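When the left hand stopped closing

Published November 2021

Fleten is a small group that records household work with hand-held grippers, so that robot arms can later learn from the movements. In April they had a fault that spoiled a large part of one task, wiping with a cloth. I spoke with the engineer who led the investigation. She asked me to leave her name out, as the colleagues did the work together.

The task looked easy, she told me. A person wears the backpack, takes a gripper in each hand and cleans the mirror and the wall with a microfibre cloth. "Cloth was our favourite. It does not break and it does not roll away," she said.
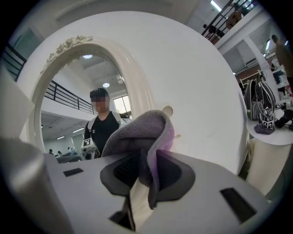

What the log did not show

The first sign came from the software, which is called Ravach. It reads the opening of the fingers in every moment of a recording. For the left gripper it was reporting fully closed while the fingers were still apart by 2 millimetres. With a cup or a bottle this makes little difference. With thin cloth it makes a big one.

"The cloth was slipping down, and the file said we had a perfect grip," she said. "A robot which learns from this will squeeze the air."

They had 3,605 recordings of wiping at that time. I asked how many were bad, and she laughed a little. They could not tell from the numbers, so they had to watch. It took the team nine days, and more than one colleague asked for a different job afterwards.

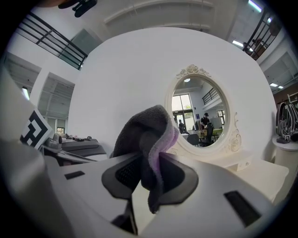
The cause was a small coupling behind the finger pads, which Fleten buys from a supplier named Hsueh. The screw in it had come loose by a very small amount, and the sensor turned a little before the fingers did. Hsueh replaced the part without argument. She does not blame them much. "We tightened it ourselves in the summer, and I think we did it badly. There was no torque written in our notes."

The safety question came later, and here she spoke more slowly. A model trained on the wiping files had already been sent to Hakthorpe, the test workshop they use, and was tried on a real arm. The arm lost the cloth and continued to wipe with bare fingers, pressing quite hard. The operator used the emergency stop. There was a long scratch on the test panel, and no person was near it.
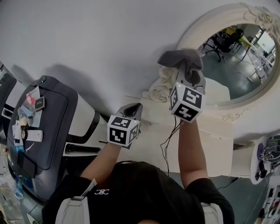

"I was more upset by the scratch than I showed," she said. The arm now has a force limit which does not depend on the learned model, and it stops if the cloth is lost. Each gripper is also checked in the morning with a strip of paper between the fingers. If the paper can be pulled out, the gripper stays on the shelf that day.

I asked if the old recordings were thrown away. Most of them were kept, with the finger values corrected, but the ones where the cloth slipped are stored in a separate folder. She would like to use them to teach the robot how a lost grip looks. Her colleagues are not yet convinced, and they will discuss it again when the new couplings have been in use for longer.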